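Fraser Valley Tram - Frequently Asked Questions
Page updated 30/09/2026

Before you travel, please read through the answers on this page. If your question isn't covered, ask at the ticket window in Altach. 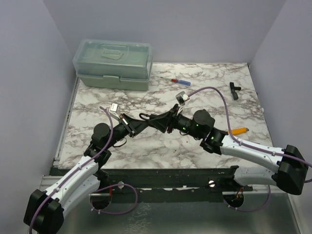
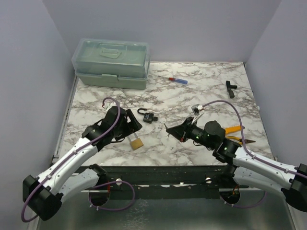
Green toolbox with folding handle, both photos.

Where does the tram run?
Between Altach and Etetti, with 3 stops on the way. The line is single track, so trams wait at the Fateo passing loop until the other one has cleared. The wait is included in the timetable.

How long is the ride?
A one-way trip takes 68 minutes. Most people get off at Etetti, have lunch and come back on a later tram.

Do I need to book?
Not for ordinary trips. Groups should book at least 5 days ahead so we can add a second car. The December evening trams are reserved seating only and tickets are sold in advance.

Do children pay?
Children under 3 ride free if they sit on a lap. Older children pay the child fare.

Can I bring a bicycle?
Yes, if there is room on the rear platform. The conductor decides. Folding bikes can go under the seat at any time.

Are dogs allowed?
Yes, on a leash and off the seats.

Is the tram wheelchair accessible?
The newer car has a ramp and one wheelchair space. The older car has two steep steps and a narrow door - please call the day before and we will tell you which one is running.

Can I get off and back on with the same ticket?
Day tickets allow this at every stop. One-way tickets do not.

What happens in bad weather?
We run in rain and light snow. In high winds the section above Fateo is closed and a bus takes over from there to Etetti. Your tram ticket is valid on the bus, but bicycles can't be carried.

I left something on board. Where is it?
Lost items are kept at the Altach ticket window.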